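Kalteo Opens Its Simulation Laboratory to Visitors

Shared 19 times | 72 comments

Kalteo welcomed members, partner firms and local residents to its simulation laboratory at Sikton in March. The open day drew 627 visitors over the course of the afternoon, the highest attendance recorded since the laboratory moved to its present building. Guests were received in the main hall by Ragnvald Myklebust, head of the laboratory, who gave a short account of its work before the first group went upstairs.

The central demonstration concerned grasping. The laboratory trains its gripping software in a simulated room before any of it is run on the arms in the workshop. Visitors were seated in front of a large display and shown the task from the gripper's own point of view, with the fingers at the bottom of the screen and the object ahead of them. Each session lasted 90 minutes, including time for questions.

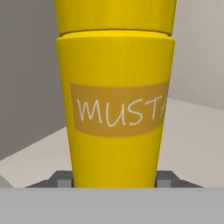

The simulated mustard bottle in the grasping demonstration, with the gripper in the foreground.

Manikandan Shenoy, who leads the grasping group, explained that the models are kept plain on purpose. Smooth surfaces and flat walls can be drawn quickly, and the software is able to make many more attempts in a working day. Color, lighting and the placing of the object may then be changed from one attempt to the next. Several guests asked whether a bottle that narrows toward the base is harder to hold than a straight one. Mr. Shenoy replied that the shape does matter, and that the height at which the fingers close is one of the settings the group is now studying.

A second demonstration, prepared jointly with Kwan, dealt with the sorting of small parcels. It was held in the ground floor workshop and was open to school groups in the morning. Teachers who wish to receive the printed worksheet may request a copy from the laboratory office.

The scene editor used by the grasping group, known as Plillomeo, was available for visitors to try at four desks in the library. Demand was high, and places had to be limited to one turn per person. The laboratory regrets that some guests were unable to take part. A further evening session with the editor is being planned, and those who left their names at the desk will be contacted first.

Kalteo thanks the Sikton staff for their work in preparing the rooms. Questions regarding group visits should be addressed to the laboratory office.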